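Visit report: Ondside gripper workshop, April

Ondside holds its open day in the upstairs rooms of its own building, and the program this year was hand-held grippers only. No arms on pedestals, no booths. Visitors were taken through in small groups, starting at 9:30, and each group got the same task: knitwear on a made bed, two grippers, one in each hand. I went to compare finger pads and camera placement for fabric work, and these notes stick to that.

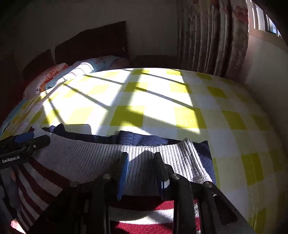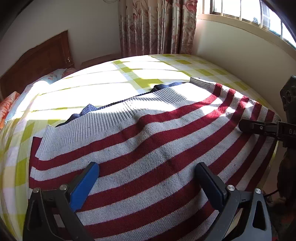
Sweaters and checked bedding, seen from the gripper camera.

Rigid boxes would tell you more about the linkage than a pile of sweaters does, according to Masico, who took the position that fabric hides poor finger alignment: the cloth gives, the grasp looks fine, and the error only shows up later on a hard part. Tak disagreed and said alignment can be checked on a bench in five minutes, while pad behavior on knit cannot. I side with Tak on this, although the alignment check should still be done first, and at Ondside it was left until after lunch.

Pads

Four pad types were laid out for trial: a soft rubber, a firmer rubber, a ribbed face and a bare plastic fingertip as the baseline. Ribbed knit is easy for all of them provided the fingers come down across the ribs. Come down along the ribs and the bare tip slides off with almost no lift. The soft rubber picks up a single layer most of the time and two layers often enough to be annoying. The firmer one needs more closing force but separates layers better, and it was my choice by the end of the session.

The ribbed face performed worst on flat, smooth-faced knit. Its ridges bridge the fabric and leave very little contact. I was told a finer ridge pitch is being cut for the next round.

Mixed pads, soft on one finger and firm on the other, came up in the discussion. The soft side holds, the firm side pushes the fold up. I got 3 clean picks in 4 tries with that setup, which is too few to say anything, but I would like to see it run properly.

Camera placement

The camera looks down past the fingers, with a very wide lens. For folding this is the right choice. You keep the garment edge, both fingertips and most of the second gripper in view while the hands are close together. The price is the usual one: straight lines bend, the corners go dark, and a cuff at arm's length comes down to a handful of pixels.

Two things are worth noting for anyone building a similar setup.

First, sunlight. The room faced the sun in the morning and exposure had to cope with direct light on pale cloth. Auto exposure was left on for my group. When a dark sweater filled the view, the bedding went to white, and when the hands moved back toward the window it took a noticeable moment to recover. Ondside said the afternoon groups would run with exposure locked. I did not stay to see the result.

Second, tilt. The mounts allow 3 positions. The steepest gives the best view of the pinch and the worst view of where you are going next. I used the middle one for everything except small folds.

Controller and logging

Both hands report to one small controller, Sevunero, worn at the waist. Finger opening is sampled at 500 Hz and written alongside the video. The question from the floor was whether the left and right streams drift apart over a long take. The longest take shown was 29 minutes, and the offset at the end was within one video frame. The clock is shared by cable. A wireless version exists but was not on show, and no drift number was offered for it.

The cable itself is the weak point in use. It runs down the outside of the forearm and catches on the edge of the mattress when you reach across. A clip at the elbow fixed this for me; without it I was lifting my arm higher than the task called for, and that would end up in the recorded motion.

Weight and fatigue

Fine for a short session. After a longer one the trigger finger gets tired before the wrist does. The return spring is stiff, and I was told a lighter one can be swapped in with 4 screws. I did not try it. Anyone with small hands should ask for the short grip, which was in a drawer and had to be requested.

Practical points

Sign up for a morning group if you want to see the exposure problem, an afternoon group if you want usable recordings. Bring your own garments; Ondside allows it, and the ones in the room are all fairly heavy knit. Thin cotton shirts and anything with a lining would be a harder test of the pads. The bench with the alignment jig is at the end of the corridor and is worth ten minutes before you start. Parking is behind the building.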